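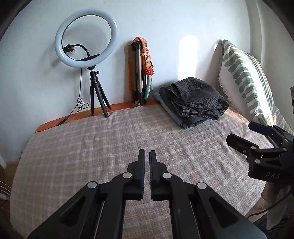 What did we want visitors to get out of the open day? Mostly a feel for how slow and fiddly it is to teach a machine to handle household stuff, and a chance to try it with their own hands.

4.2 The Pravach open day

We ran it on March 6, 2019, and I'll admit I was nervous. We'd planned for 200 visitors and got 300, so the line for the hand-held grippers (Figure 3) went out the door by lunch! Each person got 10 minutes. I stood next to them and mostly kept my mouth shut, which is hard for me.

Figure 3. Hand-held grippers at a surface covered in plaid cloth, with folded clothes, a cushion and a ring light toward the back.

Folded clothes were what everybody wanted to try first. People pinched way too hard, then laughed, then slowed down. Our January pilot at Berrada had gone the same way, only with a quieter crowd. We logged 1,000 grasps over the day and loaded them all into Trusteo that night. The labels still needed a lot of cleanup, and I come back to that in Section 5.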